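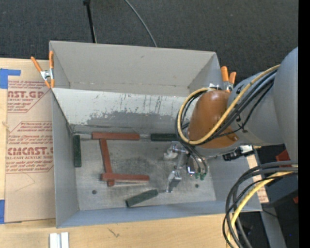

長尺ブロックの返却方法および収納箱の塗装補修につきまして、九月の連絡以降に各施設から寄せられたご意見を踏まえ、教材共同利用連絡会事務局としての取扱いを下記のとおりお知らせいたします。このたびの整理の対象は、共同利用棚から貸し出している長尺の直方体ブロックと、その収納に用いている灰色の大型角箱です。赤茶色三本、濃緑色三本の計六本を一組とする点に変更はございません。ただし、六本が向きも色もまちまちに箱の底に置かれたままですと、箱の壁に沿ったものや、他のブロックの下に端が入り込んだものの点検がしにくくなります。また、箱の内側の白い斜面には縦方向の傷と塗装の欠けがあり、斜面の下のほうでは広い範囲で下地の濃い灰色が出ておりますので、収納の手順と塗装の補修とを併せて定めることといたしました。

アモア様からのお問い合わせは会員全体に関わる内容でしたので、ご本人の了承を得て、以下に引用のうえ回答いたします。

> 差出人: Akosua Amoah
> 宛先: 教材共同利用連絡会メーリングリスト
> 件名: 長尺ブロックの返却と箱の傷について
>
> 事務局御中
>
> いつもお世話になっております。ヘオ児童館（Heo）のアモアです。
>
> 先月お借りした長尺ブロックを返却する準備をしておりまして、いくつか確認させてください。
>
> 一点目は並べ方です。貸出の手引きには「色をそろえて収納すること」とだけ書かれており、縦にそろえるのか横にそろえるのか、重ねてよいのかが分かりませんでした。当館では職員によって入れ方が異なり、赤茶を下に敷いて濃緑をその上に積んだ者もいれば、六本とも箱の長いほうの辺に沿って並べた者もおります。どちらが正しいのでしょうか。
>
> 二点目は本数の数え方です。当館の控えでは、九月の借用分は20組となっています。一方、返却票の記入欄は「本」になっているため、組数を書いて戻した館があるのではないかと思います。単位を統一していただけると助かります。
>
> 三点目は箱の内側の塗装です。白い部分に傷が多く、こすれて下の灰色が出ているところがあります。当館で付けた傷かどうか判断がつかないものもありました。弁償の対象になるのか、それとも通常の使用による傷みとして扱っていただけるのか、お教えください。あわせて、幼児が指で触ったときに塗膜の欠けが手に付かないかという点も、保護者の方から一件ご質問をいただいております。
>
> 四点目は床の穴です。箱の底に小さな丸い穴が二つありますが、ふさいだほうがよいでしょうか。布テープを貼ることも考えましたが、勝手に加工してはいけないと思い、そのままにしてあります。
>
> お忙しいところ恐れ入りますが、よろしくお願いいたします。
>
> ヘオ児童館
> Akosua Amoah

以上のお問い合わせに対する回答は、次のとおりです。

1　並べ方について

返却時は、箱の長辺に沿って六本を平行に置いてください。奥側に赤茶色三本、手前側に濃緑色三本とします。白い斜面のある側を奥とお考えください。重ね置きは行わないものとします。

これまで「色をそろえて」とのみ記載していたため、施設ごとに解釈が分かれておりました。重ねて収納されたもの、色ごとに箱の両端へ寄せられたもの、上から見て二色が交互になるように置かれたものなどが確認されており、いずれも手引きの文言に反するものとは言えません。手引きは次回の改訂で差し替え、改訂までの間は本メールの記載を優先いたします。

斜めの置き方、他のブロックの端に載せた置き方では、角が隣の面に当たります。濃緑色のブロックは表面がまだらに擦れたものがあり、角が当たることによる傷みと、活動中の使用による傷みとを事務局で見分けることができません。平行に置いていただければ、少なくとも保管中に生じる傷は減らせるものと考えております。

なお、活動の途中で一時的に箱へ戻す場合まで、この並べ方を求めるものではありません。子どもが自分で片付ける時間を設けている施設では、いったん自由に入れてもらい、最後に職員が並べ直していただければ差し支えありません。

2　数え方について

返却票の単位は「本」とします。組数のみを記入された返却票については、事務局で六を乗じて読み替えます。再提出の必要はございません。

ヘオ児童館の九月分につきましては、事務局の台帳でも20組であり、本数では百二十本となります。現在までに返却を確認しているものは113本で、残りは七本です。返却票の控えをお持ちでしたら、事務局宛てに写しをお送りください。他施設の箱に混入している可能性もありますため、会員各位におかれましても、一つの箱に七本以上入っている場合や、赤茶色と濃緑色の本数が異なる場合には、事務局までお知らせ願います。色の組合せが合わないときに、施設間で直接ブロックを融通することはお控えください。過去にこの方法で台帳との照合ができなくなった例がございます。

返却票の「色」欄は、従来「赤」「緑」と記入いただいてまいりました。ヴィヴォン学習室（Vivon）から、小型ブロックの明るい赤と紛らわしいとのご指摘がありましたので、今後は「赤茶」「濃緑」とご記入ください。小型ブロックの返却票については従来どおりで結構です。

3　塗装の傷みについて

白い塗装面の縦傷、欠け、擦れによる下地の露出は、いずれも通常の使用に伴う傷みとして扱い、弁償は求めません。ブロックを斜面側から滑らせて入れる使い方が多くの施設で行われており、特定の施設の責任とすることは適当でないと判断いたしました。箱の底のこすれ傷および中央付近の黒ずみについても、同様といたします。

保護者の方からのご質問につきましては、塗膜が浮いている箇所の有無を箱ごとに確認する必要がございます。次の要領で点検をお願いいたします。

まず、箱の中のブロックをすべて取り出し、箱を机の上に置きます。乾いた白い布で、白い斜面を上から下へ二往復拭いてください。布に白い粉または薄片が付いた場合は、その箱の貸出および館内での使用を止め、事務局へご連絡ください。布に灰色の汚れだけが付いた場合は、固く絞った布で拭いたのち、十分に乾かしてから使用して差し支えありません。爪や金属製のへらで欠けた縁をこすることは、塗膜の剥がれを広げますので行わないでください。

使用を止めた箱の補修は、ゼルキク木工塗装（Zerkik）に一括して依頼いたします。補修は白い斜面のみとし、灰色の平らな壁面に見られる小さな擦り傷は対象に含めません。補修の間、代わりの箱が必要な施設には、ドレオ倉庫（Dolleo）に保管している予備の箱を貸し出します。予備の箱は内側に白い塗装がない旧型です。長尺ブロック六本を収納するうえでの支障はございません。

会員施設で独自に塗料を塗ることはご遠慮ください。昨年度、市販の塗料で上塗りされた箱が二つあり、古い塗膜との密着が悪く、かえって広く剥がれる結果となりました。

4　底面の穴について

箱の底面にある二つの小さな丸い穴は、ふさがずにそのままお使いください。テープの糊が残りますと清掃に時間を要し、糊にほこりが付着して汚れと見分けにくくなります。アモア様のご判断は適切であったと存じます。

なお、小型ブロック、ビーズ、おはじき等の小さな教材をこの箱に併せて入れることはできません。長尺ブロック専用としてお取り扱いください。返却箱の中から別の教材が見つかった場合は、その教材を袋に分け、箱の番号を書いた紙を添えて返送いただきますようお願いいたします。

5　置き場所と運搬について

箱は平らな机または床に置き、斜面の部分に手を掛けて持ち上げないでください。運搬は職員二名で行うことを原則とします。机の天板に直接置くと天板が傷むとのご意見がありましたので、必要に応じて薄い布または厚紙を敷いてください。敷物は各施設でご用意いただくものとし、返却の際に箱と一緒に送る必要はございません。

ブロックを入れたまま箱を傾けて中身を空ける方法は、塗装面の傷みが最も大きくなります。取り出しは一本ずつ、両端に近いところを持って行うようお願いいたします。

6　経費の負担について

本件の補修に要する経費は、教材修繕費から支出いたします。会員施設への追加の負担金は生じません。点検用の布につきましては、一施設につき300円を上限として事務局で負担いたしますので、領収書を返却票に添えてご提出ください。上限を超える分の申請は受け付けておりません。

7　ご報告いただきたい事項

長尺ブロックを現に借用中の施設は、箱の番号、箱ごとの赤茶色の本数と濃緑色の本数、布拭き点検の結果を、本メーリングリストではなく事務局宛てに直接ご返信ください。様式は問いません。該当する箱が手元にない施設からのご返信は不要です。

報告を受けた後の流れとしましては、粉または薄片の付着があった箱から順に回収の連絡を差し上げます。回収に伺う者は事務局の名札を着用しております。ブロックは箱から出し、六本ずつひもで束ねてお待ちください。輪ゴムは表面に跡が残ることがありますので、使用をお避けください。ひもは事務局からお送りすることもできます。

また、連絡会の実務打合せの場で、箱の内側に赤茶と濃緑の置き位置を示す色札を貼ってはどうかとのご提案がありました。糊による汚れの問題があるため今回は見送り、箱の外側に下げる札の形で検討を続けております。見本ができましたら、希望する2施設に先に試用をお願いする予定です。試用を希望される施設は、上記の報告に一言お書き添えください。

ご不明の点は、ヴラド宛てにお寄せください。電話でのお問い合わせも承りますが、本数の照合に関する事項は記録を残す必要がございますので、電子メールにてお願いいたします。

2024年11月7日

教材共同利用連絡会　事務局
教材管理担当　Laurențiu Vlad（ラウレンツィウ・ヴラド）

このメールは、教材共同利用連絡会メーリングリストの登録者に配信しています。登録アドレスの変更および配信停止は、各施設の連絡担当者を通じて事務局へお申し出ください。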